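Drimton Linen Library
Home | Borrow | Donate | Questions | Find us

Questions we get asked a lot

Hello and welcome! Hina Memon and Hooman Hashemi look after the linens between them, and most of what follows comes from conversations across the counter, so forgive us if it rambles in places. If your question isn't answered, do write to us or come in and have a good look through the shelves.

What can I borrow?

Tablecloths, napkins, kitchen and bath towels, tea trays, and a modest pile of table toys that began with one very loved rabbit and has been growing ever since. We have both round and rectangular tablecloths. The blue florals go out the most, especially in August when everyone seems to be having a garden lunch on the same weekend, so please ask early if you have your heart set on one.

How long can I keep things?

Two weeks is usual. If you're hosting family or you've just moved and your own boxes are still on a truck somewhere, tell us and we'll happily stretch it. You may have up to 3 tablecloths out at a time, and as many towels as you can sensibly carry home.

My table is round. How do I know what size cloth to ask for?

Measure straight across the middle, then decide how far you'd like the cloth to hang and add that amount twice. Most people like a drop that just brushes the lap when they sit down. If you don't own a tape measure, bring a piece of string cut to the width of your table and we'll do the sums with you (Hooman enjoys this more than he lets on).

What goes well with a busy blue print?

Something plain and deep. We're very fond of teal, which sits close enough to the blue to look as though you planned it, and a towel with a narrow stripe works nicely too. Then one warm thing, red or orange, and I'd stop there. It can be a bowl of tomatoes or it can be a toy, depending on who's coming to lunch!
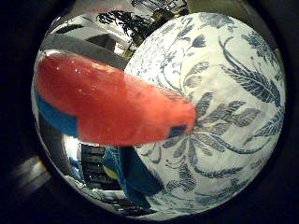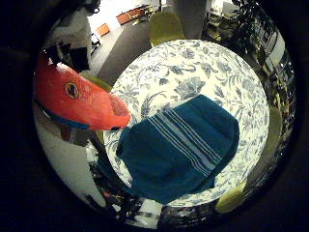
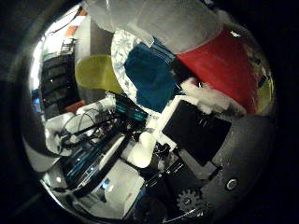
Blue leaves and tendrils on white (first); folded teal towel and plush fish on the blue floral cloth (second); teal cloth in a foil-covered tray (third).

Can I cover a tray in foil?

Yes, please do, it's a cheerful way to dress up a plain tray for a party table. Fold the foil well under the rim so it stays put when the tray is carried, and lay a cloth in the middle if you're setting down anything that rattles. Crinkles are fine. Some of us think they're the best part. Just peel the foil off before you bring the tray back.

How should I wash a tablecloth?

Cool water, mild detergent, inside out if you can manage it, and no bleach on anything with a printed pattern. Hang it in the shade to dry. Our older prints have had a great many washes and we'd like them to have a great many more. Iron on the back while the cloth is still a tiny bit damp, or skip the ironing altogether and smooth it out with your hands, as I do at home.

And the towels?

Warm wash, no fabric softener, and give them a good shake before they go on the line. Wash dark towels separately the first time you have them home, even if they've been borrowed before. For returning them, a simple fold in half and half again suits our shelves very well.

I spilled something. Am I in trouble?

Not at all. Blot it, don't rub it, and bring the cloth back as it is if you're unsure what to do next. We would much sooner deal with a fresh curry stain than one that has been boiled, scrubbed and prayed over. Do leave us a note saying what it was.

Are the toys washable?

Most are. Each has a paper tag with its own instructions, and the larger plush animals should be sponged and left to dry somewhere airy. Loose stuffing or cotton should be kept well away from babies and puppies, so if a seam opens, pop the toy in a bag and hand it to Hina, who will have it stitched up by the next time you visit.

Do you take donations?

Gladly, as long as they're clean. Small holes are no trouble, and single napkins are welcome because they nearly always find a set to belong to. We can't take pillows or comforters at present. If you live out toward Clitdale and can't easily get in, give us a ring and we'll work out a pickup.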